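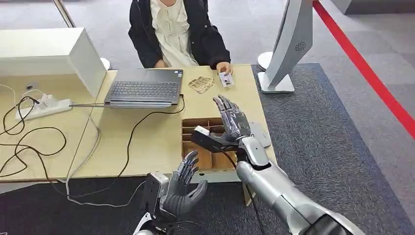

December, Flarkbridge, second day

Started at 11. Light was good on the window side and poor at the back until early afternoon. Heating came on late again.

Work for the day was the picture cards and the box in the table. The cards are the old Brollaseo set, catalogue lot 1332, which arrived in two bundles in no order at all. The plan is to give each subject its own cell and stop keeping them in envelopes. I had written the layout on the laptop last night: landscapes along the back, interiors in the middle, portraits nearest the front. It lasted until mid-morning break. Too many of the cards are both landscape and something else, and I was making a fresh decision for every one.

Revised rule: sort by dominant colour first, subject second. Warm tones left, cool tones right, anything close to white in the end cells. It is a cruder scheme but two people using it separately should get nearly the same result, and that matters more to me than elegance.

The partitions are thin and the cells are only a little wider than the cards. A card put in flat will bridge the top and stay there. It has to go in on edge, short side down, and be let go late. Let go early and it leans on the divider, and the next one jams behind it. I have added this to the notes under handling. 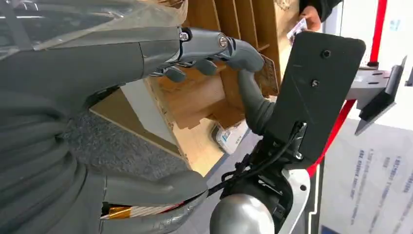
Brown card going in on edge, near upright.

The brown ones are the worst for sorting. The printing is faint and under the lamp I could not tell a street from a riverbank. I have put them together for now under a provisional heading and will go through them with a glass tomorrow. If the Fagundes list is ever sent on, it may settle some of them by title.

Larger pieces do not belong in the box at all. They fit only on the diagonal and use up a whole cell. I want a separate tray for these, shallow, with a lip at the front.

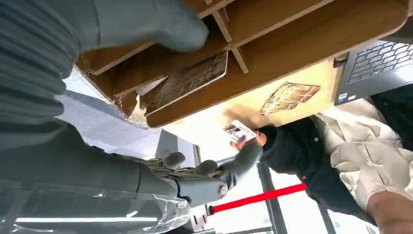 Wrappings also need dealing with. Paper and foil left on the table get pushed into the nearest opening, and then a cell reads as occupied when it isn't. Bin to go beside the left leg from now on. The laptop cable should be taped down along the side as well.

Lunch was soup from the Sustasis canteen. Too salty.

Afternoon spent checking the colour rule against daylight. Some oranges moved to brown once they were away from the lamp. I have decided that daylight is the reference and that sorting stops when it goes.
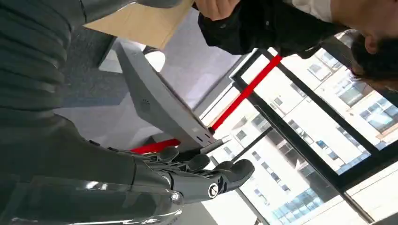
Glare from the windows is a nuisance after lunch, particularly on the glossier cards. Turning the chair a quarter away from the glass helped. A blind would help more. Asked at the desk and was told to put it in writing, so that is drafted.

Stopped at dusk. Warm side finished, cool side barely begun, end cells untouched. To bring tomorrow: magnifying glass, soft pencil, tape, tray if the shop has one.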